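Cleaning and hanging a glossy framed panel

Quick one. Had two people ask how I do these so writing it down before I forget. Works for any picture with a shiny front and a wood frame.

What you need
Soft cloth, the lint-free kind. Spray bottle, plain water. Small screwdriver. Pencil, tape measure, one wall hook. Allow 10 minutes, 12 if you're fussy.

1. Clear the table
Wipe it down first. One crumb under a glossy face and you've got a new scratch. Put a towel down before anything goes face down.

2. Clean the front
Spray the cloth, never the panel. Light strokes, one direction. Tilt your head and use the glare — fine scratches only show up where the light hits. Those wont wipe off so don't scrub at them. Dark colors are the worst for it.

3. Turn it over and check the back
Find the hanger. Look along the frame strip for anything sticking out, and try the hanger screw with the screwdriver. Snug is enough.

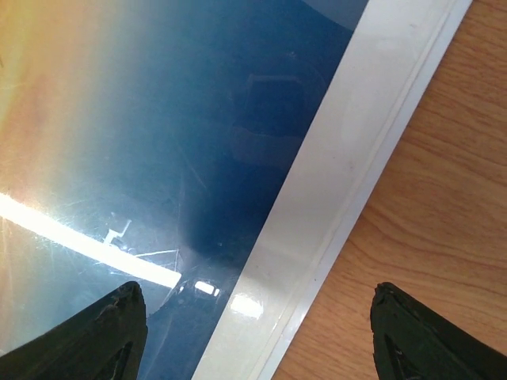 Glossy blue front, then the hanger on the tan backing.
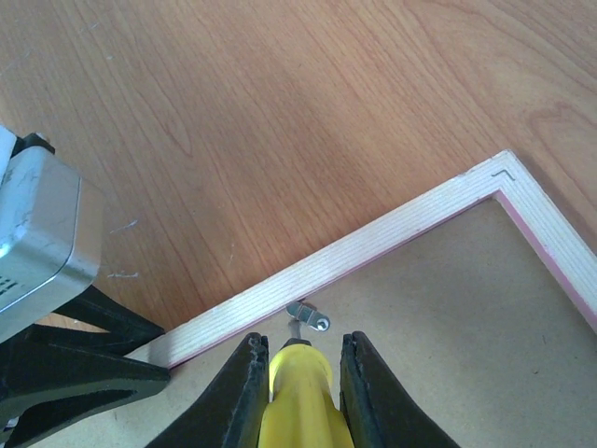
4. Measure
Tape from the top of the frame down to where the hook will catch. Write it down. Then mark the wall — pencil, small dot.

5. Hang it
Hook in, panel up, step back. If its crooked, nudge the bottom corner and leave the top alone. Last wipe for fingerprints.

Questions go in the comments, I check most evenings.

Consuelo Carretero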